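Dastalden two-hand sorting set
README, last changed 10 Jun 2026

What this is
Simulated runs of a two-handed robot working with coloured cubes and plates. The set was made for a home build, a pair of arms being put together on a bench in a shared workshop. The arms on the bench are not finished, so the control code is tried in the simulator first. The code is called Getness and lives in its own folder. This README covers the recordings only.

What is in the folder
runs/ has 400 runs, one folder each.
labels/ has one text file per run, with the result and any remarks.
scene/ has the table, the room, the plates and the cubes as model files.
tools/ has the player and the script that checks for missing files.

Each run folder holds the rendered views, the joint positions for both arms and a short settings file. Pictures are saved at 30 per second. Joint positions are saved on the same clock, so line 1 of the joint file goes with the first picture.

The task
Put the pink cube on the pink plate and the teal cube on the cyan plate. The left hand does pink and the right hand does teal. Both arms may move at the same time. A run is marked "done" when both cubes are inside the rims and both hands have let go. It is marked "part" if only one cube is there when time is up, and "none" otherwise.

A cube resting on a rim counts as not placed. Earlier versions counted it as placed, so results from before October should not be compared with these.

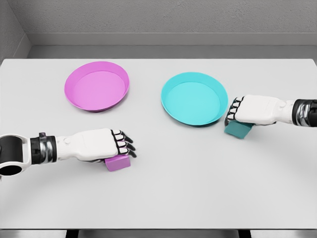

Two plates, two cubes, one hand from each side.
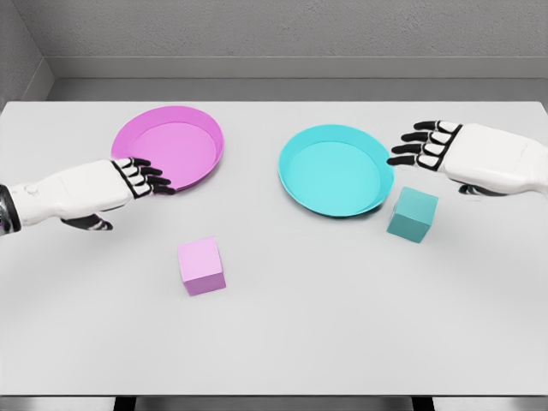
A note came in from Larnex, asking why the cubes and plates were matched by colour at all if each arm already knows which side is its own. Larnex had trained on an older copy and found that the arms went to the correct side even with the colours taken out of the views, and suggested swapping the plates over in part of the set.

That is a fair point. With the plates always on the same sides, colour does no work. Swapped plates are on the list for the next version. Until then, please do not use this set to claim that a model can match colours.

How the runs were made
The arms were driven by hand with two controllers, one for each side. There is no clean-up afterwards apart from cutting the still part at the start. Failed tries were kept. If a cube was dropped and picked up again, the whole thing is in there and the label file says "regrasp".

Cube positions change a little from run to run. The light, the wall and the table do not change.

Known problems
The thumb joints are noisy in the 5 runs listed in labels/noisy.txt. Leave them out if you train on finger positions.
Contact between fingertips and a plate rim is too stiff. A hand that brushes the rim can shift the plate more than it should.
In 6 runs the right arm's log starts late. The player fills the gap with the first known position, but the raw file is left as it was.
The cubes weigh less in the simulator than the wooden ones cut for the bench. The settings file has the value if you want to change it.

Running the player
Install the packages in tools/needs.txt, then start the player with the number of a run. Space stops and starts it, and the arrow keys step one picture at a time. It has been tried on Linux only.

Use and thanks
Free to use and change. If you pass it on, keep this file with it. The hand model started from the Arnardóttir hand files and has shorter fingers than the original. Their terms are in scene/hands/terms.txt and still apply to that part.

Faults and missing files can be reported on the project page. Please give the run number.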